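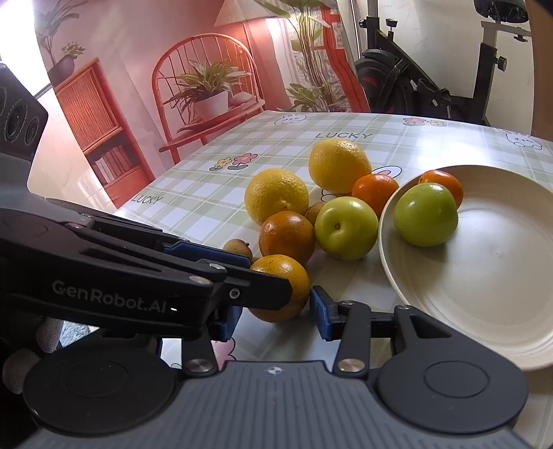
Fruit set, hand-held gripper, pads either side of the front orange. Wrist view, as the labeler sees it.

Saturday, started late

Goal for the day was to find out why the contact labeler thinks everything is a grasp. Shafiq Mridha left a note on my keyboard on the way out last night: "Flutoter says we never let go of anything." Flutoter is our episode segmenter, for whoever reads this after I've moved on to something restful. It takes the wrist video and the jaw width and cuts each episode into reach, close, carry, release. On the fruit set it had cut plenty of reach and close and very little else.

First suspect was jaw width. Plotted it for a handful of episodes and it looks fine. It closes, it plateaus, it opens. A child could draw the boundaries with a crayon. Flutoter, with considerably more compute than a child, puts the close boundary too early and then refuses to leave.

Second suspect was the visual head, and here I have to eat some of what I wrote last month. I said the object mask would be "easy on fruit, fruit is round." Fruit is round. It is also all the same three colors. The orange between the pads has a darker, speckled orange directly behind it, and the mask merges the two into one long citrus. When the front one gets carried off, half the mask stays on the table, so the tracker decides the object hasn't moved and the carry never starts. Mystery solved, sort of. The two yellow ones behind do the same trick when the approach is low.

The tablecloth is contributing. Pale green plaid, bunny faces, flowers, and LUCKY printed on it in more than one place. The mask head likes bunnies. It proposed a white bunny face as a graspable object with better confidence than either of the longans, one of which is partly hidden between its neighbors, so fair enough, but the other one is right there at the front.

Tried, in order:

1. Raised the mask threshold. Bunnies went away. So did the longans.

2. Seeded the mask from the midpoint between the blue pads at the moment of closing, instead of letting it pick its own favorite. Much better. The pads are easy to find, they're a dark blue nothing else on that table comes close to, and the midpoint lands on peel nearly every time.

3. Added a depth split along the view direction, using Mondal's plane fit for the table. Separates the front orange from the speckled one in most episodes. Fails when the two are touching.

4. Turned off the temporal smoothing to see what it was doing for us. It was doing a lot for us. Turned it back on.

Reran with 2 and 3 on all 1,238 episodes. Well, on 1,000 of them, at which point the Umoren box filled its scratch disk with debug overlays I had asked for and forgotten. Cleared those, restarted the rest with overlays off. Release boundaries now show up where a person would put them, going by the ones I stepped through by hand. I stepped through 8 and disagreed with one, and on that one I'm no longer sure I was right.

Still open:

– Plate. A pick from the cream plate starts above the table plane, so Mondal's fit calls the plate part of the object. Probably wants a second support surface in the config. The hook exists, the documentation for it is a comment reading "later."

– The ribbed gray body fills the bottom of every wrist view. We mask it with a fixed polygon drawn by me in July, freehand. It clips the near edge of low approaches. Redraw it, with patience this time.

– Drirkamix export still writes the old label names. Shafiq has the branch. Don't merge before 4, the nightly job reads from it.

Left the second half running. Threshold is back at the old value, seed_from_pads is true, depth_split is true. If anyone changes the threshold again, write it in here.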